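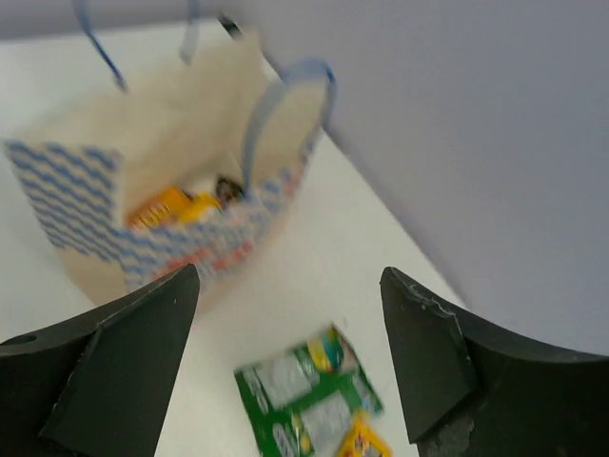 Last edited Monday, 11:42 pm

Home | Forums | Deckbuilding | Trades | Rules Help | Log in

Harusent deck, how many lands is too many?
Posted by mossgolem, March

ok so been running Harusent as commander for 3 months. 41 lands, keep flooding. Cut to 38 and then I get stuck on three every game. Curve is highish, lots of fives. Budget is tight so no fancy duals pls. What would you drop first?

pipwrench wrote:
38 is fine. Your problem is card draw. You've got what, four bits of draw in the whole list? Want double that at least.

tallow_ wrote:
Disagree. 41 and run the ones that cycle. Flooding doesnt hurt if half of them turn into a card later on. Also cut Alura, she does nothing unless you've already got a board.

mossgolem wrote:
Alura stays!! won me two games last week. Will look at cyclers, think I have a few in the bulk box

tallow_ wrote:
Two games where you were already ahead I bet

pipwrench wrote:
tbh with tallow on Alura. Six mana and she dies to everything. Vernier does the same job for four and you get the scry.

graveyardshift9 wrote:
Anyone tried fewer tapped lands? Counted mine once, 15 came in tapped. Swapped most for basics and teh deck felt a turn faster. Didn't change the total at all.

mossgolem wrote:
oh. just checked, mine's worse than that. might be it

pipwrench wrote:
There you go then. Still want more draw though

oldbramble wrote:
Goldfished a list close to this, 2,000 hands in a sim, 39 lands. Keepable seven almost 66 percent of the time by my rules (I'm fussy, no two-landers). Going to 41 hardly moved it. So I'd leave lands and fix the curve. All those fives.

tallow_ wrote:
Sims don't mulligan like people do

oldbramble wrote:
Mine does. Wrote it to.

graveyardshift9 wrote:
Is Alcaraz any good in this? Got a spare, happy to trade

mossgolem wrote:
yes pls, will pm you. Going 39, basics in, two fives out. Alura still staying

tallow_ wrote:
sigh

Reply | Quote | Report | Back to Deckbuilding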